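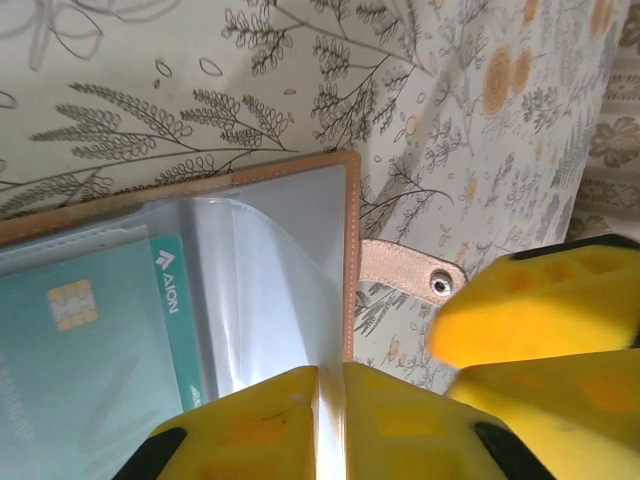
Home Features Business Work Archive Subscribe

8 min read

The pitch at Utunier is that robots will do the dull jobs. The dull job in question is emptying wallets, and the people who used to do all of it are not sure it was the dull part.

Utunier handles lost property for transit lines and a couple of airports. Its Pravusley office takes in purses, card cases, key pouches and passport covers, and each one has to be opened, its contents logged, and an owner found if there is one to be found. For years this was done at long tables by clerks with good fingernails. Since October, part of it has been done by a pair of yellow fingers on an arm.

The practice station is covered in patterned cloth, the sort you would put out for a birthday lunch. On it the arm is learning card holders, the kind with clear sleeves that flip like the pages of a small album. A sleeve is thin, shiny and wants to curl. The fingers are chunky, ridged with pockets and tipped in black rubber. Seeing the two brought together, you do not think of speed.

Management talks about speed anyway. The target is 200 items a shift. On the afternoon I visited, the arm had been through 40 by three o'clock, and a clerk had stepped in for a good many of those. I was told this was a slow day. I have written about warehouse machines, salad machines and a machine that folded towels, and I have yet to be invited on a fast one.

"It pinches, it lets go, it pinches again," said Andor Illés, who has worked the tables for eleven years and now spends most of his shift beside the arm. "You want to reach over and do it. They ask us not to."

His title changed in the spring, from intake clerk to handling supervisor. His pay did not. What he supervises is a screen that asks him, every so often, whether a grip was good or bad. He presses one of two keys. At first he found it restful - by the second month he was going home with a headache.

The company's case is not silly. Intake at Pravusley is hard on the hands, and two of the older clerks have wrist trouble that no amount of stretching has fixed. There is also the matter of trust. A person alone with other people's bank cards is a risk, the argument goes, and a machine has nothing to buy. Illés takes that one badly. "Nobody ever accused us," he said. "Then they bought something so they wouldn't have to."

What the argument leaves out is that the clerks read as they went. A bus pass tucked behind a bank card, a dentist's appointment slip, a child's library card: that was how owners got found when the name on the card led nowhere. The arm's job ends at getting the sleeve open so a camera can log what is inside. Alemneh, which supplies the software, says matching will come in a later version. It did not give me a date.

At the Flendley office, where the same system went in first, 60 people worked intake before the change and 30 do now. Utunier says those who went left by choice. Some did. Others were offered a night shift and a longer commute, and chose accordingly.

At Pravusley there have been no cuts so far, and the site manager told me there are no plans for any. I asked whether there had been plans at Flendley. She said that was before her time.

Illés went back to his stool at half past three. The screen wanted to know about a grip. He looked at it for a while and pressed "bad".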